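Reading time: 6 min

Wuter Yard plans, anyone else seen the boards?

gasworks_gull
Went along to the drop-in about the Wuter Yard site last night because I live two streets back from it and got a leaflet through the door. For anyone who missed it, Zarton want to put up 988 flats where the old cable works is, in a row of blocks stepping up from the canal. The tallest one is 24 storeys. Twenty-four! The tallest thing we've got now is the multi-storey and people still moan about that.

I'm not dead against it, I should say. The site's been a mess since before I moved here and my kids cut past it to get to school, and the fencing is a disgrace. But I came away with more questions than I went in with, and the young woman on the transport board kept telling me it would "be covered in the full submission". The plans go in some time in November, apparently.

What did everyone else make of it?

Tinpot_Terrace
Didn't go, couldn't get off work. They ran it from four till seven which tells you who they wanted to turn up. Is it still six blocks or have they squeezed another one in?

gasworks_gull
Still six. The one nearest the lock has come down a bit and the one at the back has gone up to make up for it, so you end up with the same number of flats and a longer shadow over Cerby Street. I did ask if there was a shadow drawing for winter and there was only a June one on display, at midday. Well, of course it looks lovely in June at midday.

mrs_b_lockside
I went too, gull, I think I was the one in the green coat having a go about the doctors! I've been at the same surgery thirty-odd years and you can't get through on the phone now, never mind with another couple of thousand people. They said there'd be "a contribution towards health provision". I asked was that a building with a doctor in it or a cheque and he said a cheque. At least he was straight with me.

pylon
I'll be the unpopular one then. We need the homes. I'm 31, I'm renting a damp one-bed over a bookies and I've been outbid three times on flats that were worse than the one I'm in. Every time somebody tries to build anything here it's shadows, doctors, parking, and then the same people wonder why their grown-up kids have moved forty miles off. It's an old factory on a bus route. If we can't build there, where do we build?

Tinpot_Terrace
Nobody's said don't build, pylon. I'd be happy with half the height and proper houses along the Cerby Street side. And how many of the 988 are you going to be able to afford?

pylon
Fair question and I don't know. Do we have the affordable figure?

gasworks_gull
17 per cent on the board, "subject to viability". I wrote it down on the back of the leaflet so I wouldn't get it wrong.

Tinpot_Terrace
Subject to viability, there you go. That'll be nowt by the time they've got the diggers in. Same as the mill.

mrs_b_lockside
The mill was meant to have a play area as well. It's got two benches and a sign about ball games.

pylon
The mill was a different developer though, and the council let them off with it. You can't blame Zarton for that. Blame whoever signed it off. 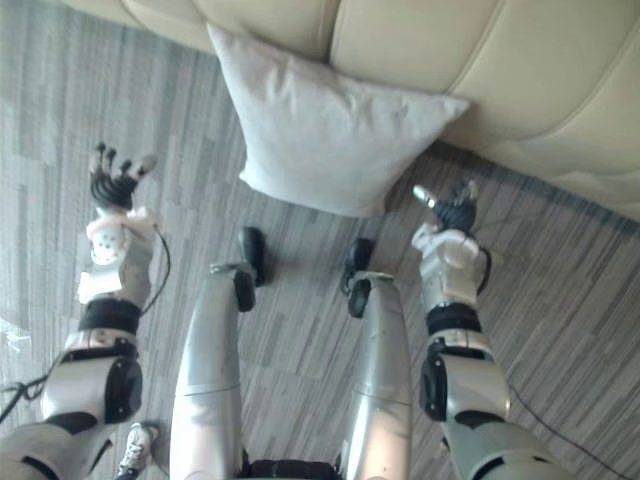
And since we're on it, the council's own policy asks for more than 17 so I'd expect them to push back on that before it gets anywhere near a vote. That's what the planning officers are for. I'd much rather people wrote in saying "we want more affordable ones" than "we don't want any", because the second lot of letters just go in the same pile and get one line in the report.

coldharbour
Long-time reader, don't post much. I used to work in a planning department (not this one, and a good while back) so a couple of things that might be useful.

Pylon's right about the letters. Say what's wrong in planning terms: daylight, overlooking, traffic, flood risk, how it sits next to the listed bits. House prices and your view don't count for anything, so leave them out even if that's what's really bothering you. Write it in your own words too. A stack of identical letters doesn't carry the weight people think it does.

On viability, the report that backs up the percentage should be put online with the rest of the application. It's long and dull but read the summary and look at what they say they paid for the land. If that seems high, say so. You aren't supposed to overpay for a site and then plead poverty on the affordable homes.

gasworks_gull
Thank you, that's dead helpful. Is there any point putting in comments now, on the forms they had out at the drop-in? I took one home and it's sat on the microwave.

coldharbour
You can, but bear in mind the form goes to Zarton and not the council. They'll sum it up in a document saying how well they consulted everybody. If you object, you need to object again once it's a live application. People get caught out by that all the time, they think they've had their say and they haven't.

mrs_b_lockside
Well I never knew that. I filled mine in on the night, both sides!

Tinpot_Terrace
That's a fiddle if you ask me.

coldharbour
It isn't really, it's just a separate stage. Some developers do change things off the back of it. They don't have to, that's all.

lock_keeper_no_more
Has anybody thought about the towpath? I walk the dog down there morning and night and the drawing on their website has it with trees and people on bikes and a café, very nice, but it doesn't show how you get past Witkowska's boatyard. The path pinches in to nothing there. You've got to breathe in if there's a pram coming. If they're bringing all these folk along it to the station then somebody has to widen it, and it isn't Zarton's land to widen.

gasworks_gull
I did see that! There was a dotted line going through the boatyard with "potential future link" on it. I assumed they'd had a word with them.

lock_keeper_no_more
I was in the yard this morning and they hadn't heard a thing about it. First they knew was a customer showing them the leaflet. They weren't best pleased.

pylon
OK, that is poor. I'll give you that one. If the whole transport argument is that people will walk to the station then the walk has to exist.

Tinpot_Terrace
Blimey, screenshot that, pylon agreed with something.

pylon
Don't get used to it. I'm still writing in to support. I'll just put the towpath in as something they should be made to sort out before anybody moves in. You can support a thing and ask for conditions, can't you, coldharbour?

coldharbour
Yes, and it's a good way of doing it. Officers take notice of those.

mrs_b_lockside
I don't mind the flats so much as the height, when all's said and done. I grew up in a flat. But I'm at the end of Cerby Street and I get the sun in my kitchen until gone three in winter and I'd miss it. Is that daylight or is it my view?

coldharbour
That's daylight. Put it in, say which room and what time of day, and ask for the winter drawings. They'll have had to do a proper daylight study so check your house is actually in it, because the end ones sometimes get missed.

gasworks_gull
I'll put a link on here when it goes live on the council's website. Mrs B, if you're stuck with the uploading give me a shout, I'm only round the corner and I've got to do my mum's anyway.

mrs_b_lockside
You're a love. I'll do biscuits.

Tinpot_Terrace
Does anyone know if parking's in the 988 or is it one of them car-free jobs? Because if it's car-free they'll all be outside mine.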